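Workwear laundry in Feltcombe hands the folding tables to grippers

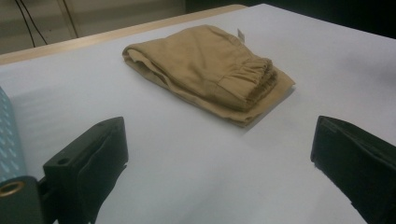
By Danuta Adamczyk
Business | October

Harries, the laundry that cleans and rents work clothes to factories and kitchens in Feltcombe, has started moving part of its folding work to machines. The company says no jobs will be cut this year.

The plant sends out nearly 2,000 garments a shift. Until now all of them were folded by hand. Two robot cells from the supplier Zarnent now take pants and aprons, while coats and anything with a broken zipper still go to the hand tables.

Before a cell can work alone, staff teach it. Folders spend part of each shift doing the job with hand-held grippers that carry a camera, and the recordings are used to train the robots. Khaki pants with elastic cuffs have been the slowest item to get right, said plant manager Thibault Millet.

"The cuff pulls the leg out of shape, so you can't fold it like a towel," he said.

Melquiades Tovar has folded at Harries for most of his working life. He now splits his time between teaching and checking finished stacks. His wrists hurt less, he said, but the gripper is slow and he misses talking across the table.

Folders used to be paid a bonus by the piece. That ended when the cells came in, and everyone in the department moved to a flat hourly rate. Leszek Urbańczyk, who speaks for the floor staff, said the faster folders lost money by the change and talks on a top-up are still open.

A third cell is due at the plant after the winter break.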